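Sturura Home Help > Walls and Paint

Same white paint, two different walls?

gamley79
Oct 6, 2021

I bought one can of off-white from Hedegaard for the back room and used it on both walls. One dried white. The one next to it looks beige to me, and my sister swears it's pink. I'm on coat 4 and I don't believe another one will change anything.
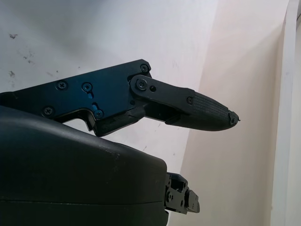

The store says it's "just the light." Maybe, but that's also what I'd say if I didn't want to refund $79. The can was stirred and both walls got the same roller. Is there a way to check before I spend more money?

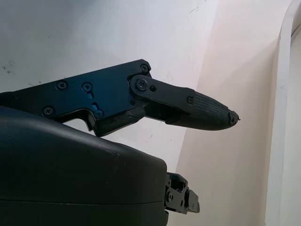 Back room corner, white wall and the pinkish one

Nirkatia
I don't buy the light story either until you test it – but it is easy to test. Paint two pieces of white poster board from the same can, let them dry overnight, and tape one flat on each wall. If each board matches the wall behind it, your paint is fine and the room is doing it. Look again after dark with the lamps on. A colored rug or a brick wall outside the window can throw a lot of pink. If one board stands out from its wall, something else is going on, and then I'd go back to the store with the board in hand.

paintedtwice
Its the primer. Always the primer. I spent $212 on fancy primer and it still looked yellow so who knows

hallway_100
Did you touch up one wall later from a different can? Stores say the mix is identical. I've never seen it come out that way.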